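Tiltivum opens its hand-held teaching method to partner workshops

Potedden, September - Tiltivum announces that its method for teaching robots by hand is now open to partner workshops. With this method a person does the task at a table with two hand-held grippers, one in each hand, and the recorded movements are used to train the robot. The person does not need to write any code.

Since spring the team has recorded 2,079 demonstrations of 153 small tasks, most of them picking up and passing everyday objects such as phones.
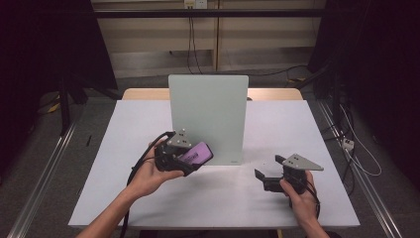

Tiltivum Demonstration Learning Team

"A new operator needs two or three hours of practice before the movements become calm," said Malsha Siddiqui, who leads the team. "After this we can use almost every recording."

The first partner is Stisar, a repair company, which will use the method for sorting of returned devices. Its workshop manager, Kwadwo Agbenyega, said that his technicians already know the work well - they only need a simple way to show it.

Workshops that wish to take part may write to Carol Birkett at the Tiltivum press office.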